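How to Sort and Wash a Big Secondhand Lot of Building Bricks

Posted December 6, 2021

If you have ever come home from a yard sale with a garbage bag full of plastic bricks, you know the feeling. First you're thrilled, and then you open the bag in the kitchen and smell somebody else's basement. I have done this more times than my husband would like me to admit, and I've landed on a routine that gets a lot from the bag to the toy shelf in a weekend, with most of that time spent just waiting for things to dry.

My biggest haul so far was in May, at the church sale over in Alarcón. There were 2000 pieces according to the tag, and I took the tag's word for it, and they came mixed in with crayons, dog hair and a good many pennies.

What you'll need

A dishpan or a large bowl
A mesh laundry bag with a zipper, the finer the mesh the better
Mild dish soap (I use Ustard, the unscented kind, but any will do)
White vinegar
An old soft toothbrush
Two or three bath towels you don't care much about
Trays or shallow boxes for sorting

Step one: get the junk out

Spread an old sheet on the floor and pour out a few handfuls at a time. Please don't dump the whole bag, however tempting it is, or you'll be picking pieces out from under the couch until spring. Pull out anything that isn't a brick. Anything with a sticker, a battery box, a motor or a bit of metal in it goes into its own bowl, and that bowl stays far away from the sink. Those get wiped with a barely damp cloth later on.

Keep an eye out for chewed pieces too. I toss anything with deep tooth marks, and I check everything for cracks. If there's a baby or toddler in the house, put the small pieces in something with a tight lid as you go.

Step two: sort before you wash

I know, I know, it sounds backwards, sorting dirty bricks! But a big pile of wet bricks in every size is miserable to go through, and the large chunky ones trap the little ones inside them, where they never rinse clean. So I sort by size first and don't worry about color at all at this stage. Trays with a low rim are nicest for this, because you can slide your hand right across the bottom and sweep a whole batch into the wash bag.
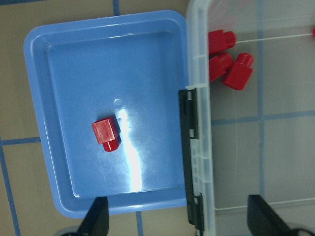

Toivo Pesonen wrote in to say that he skips the size sort altogether and goes straight to color, because his kids build by color and would only undo his work otherwise. He does the reds first, then works his way through to the grays, and leaves the washing for last. I tried it his way on a small lot and it went fine, though I did have to poke some tiny plates out of the bigger bricks with a toothpick. If your lot is mostly one size, his way may well be quicker for you.

Step three: soak and wash

Fill the dishpan with lukewarm water. You want it comfortable on your wrist, never hot, as the plastic can warp. Add a good squirt of soap, stir it with your hand, and put in your first batch, zipped into the mesh bag. Let it sit for an hour. Swish the bag every time you walk past.

If the lot smells musty, pour a cup of vinegar into a fresh pan of water and soak again for another half hour. Really stubborn smoke smell may need this 3 times, with fresh water each time. Scrub the studs with the toothbrush where the grime has settled in, and then rinse under the faucet until the water runs clear.

People always ask me about the dishwasher. I stay away from it — I lost a lovely set of window frames that way, and the silverware basket was full of little yellow wheels for a week.

Step four: dry them properly

Shake the bag hard over the sink, then lay the bricks out on towels in a single layer, stud side up so the water can run out of the hollows. Turn them over once during the day. A small fan on low helps a great deal. I have an old Bruster that rattles, but it does the job by morning. No hair dryers and no sunny windowsills, please, as white bricks go yellow in strong sun.

Step five: put them away

Wait until everything is bone dry, and then give it one more night. Bricks shut up damp will smell worse than they did when you bought them. I like the shallow Flillow drawers, with the big bricks at the bottom where small children can reach and the tiny parts up high.

Label the drawers if you're that sort of person. I did mine with masking tape and a marker, and half of the labels have already come off.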